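Notes on Re-covering a Library of Paperbacks

The reading room at Ellon holds 1112 paperbacks, most of them bought second-hand and many of them now in poor condition. It was decided in July that the collection would be repaired in stages, beginning with the fiction shelves, and I agreed to keep a record of the work on this blog.

The first stage covered 366 titles. Loose pages were glued back with a flexible paste, and torn covers were mended from the inside with thin paper tape. Clear household tape was not used. It turns yellow within a few years and pulls the ink away when it is removed.

Odair Evangelista, who trained as a binder in Cinenville, advised on the spines. His view is that a cracked spine should be left alone if the pages still hold, and that advice has been followed throughout. Six books were beyond repair and have been withdrawn – a full set of the Vieira sea stories among them, which I regret.

The second stage will deal with 400 books on local history and travel. Readers are asked to return any titles on loan by 21st March. Books returned after that date will be held over to the third stage.

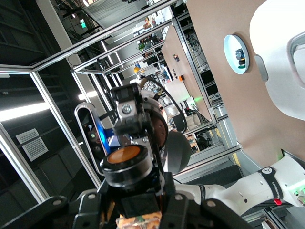
Donated copies remain welcome, provided that they are complete and free from mould. Hardbacks will be considered separately.

Recent posts
Choosing a paste for old paper
The Jondlow bequest: a short list
Shelf labels and how we write them
Opening hours at the reading room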